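# Chapter 2: Good Habits Around the Cell

When I taught my first evening class on robot safety, I began with the law, moved on to the standards, and by the coffee break had lost the entire back row. The next September I began with cables, and things went a good deal better! So we will begin with cables in this book too, and I promise the clause numbers will come along in Chapter 4, when you will have something to hang them on.

A standard, after all, is mostly a record of what careful people were already doing. Somebody noticed that a hose rubbed through where it crossed a joint, somebody else started leaving a loop there, and after enough years of this the loop found its way into a written rule. If you learn to see the habit first, the rule reads like an old friend (well, a rather dry old friend).

Take the ordinary business of reaching into a bin. The arm has to bend, turn its wrist and come back out, many times an hour, and everything fastened to it has to make the same trip. A hose that is too short will pull at its fittings. One that is too long may catch on the wall of the bin or on the very parts you are trying to pick. At the Vurkau training shop, where I spent two happy years, we moved the arm slowly through its whole reach before we tightened a single tie, and I still think that is the best half hour you can spend on a new setup.

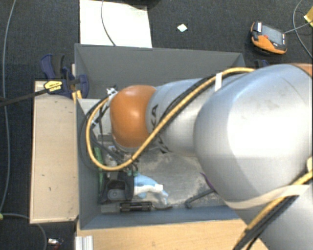
**Figure 2.1** Arm over a picking bin. Note the wide loop of yellow hose at the wrist and the strap holding the hose farther back.

Look next at what surrounds the arm, and please take your time over it. Bins get bumped, so they should be clamped or otherwise held in place. Cables on the floor need a route that keeps them out from underfoot. The handheld controller deserves a regular home as well, within easy reach of the person running the job and outside the space the arm can sweep. My old colleague Hermine Lehner painted a square on the bench for hers and was quite stern with anyone who set a mug on it.

We will come back to all of these in the Tiltier and Peñalver case studies, which take up most of this chapter. Before you start on them, walk through a cell you know, with the power off and locked out, and write down every spot where a hose or cable crosses a moving joint. Bring the list with you to Section 2.1, where we begin with fixing points and how far apart to set them.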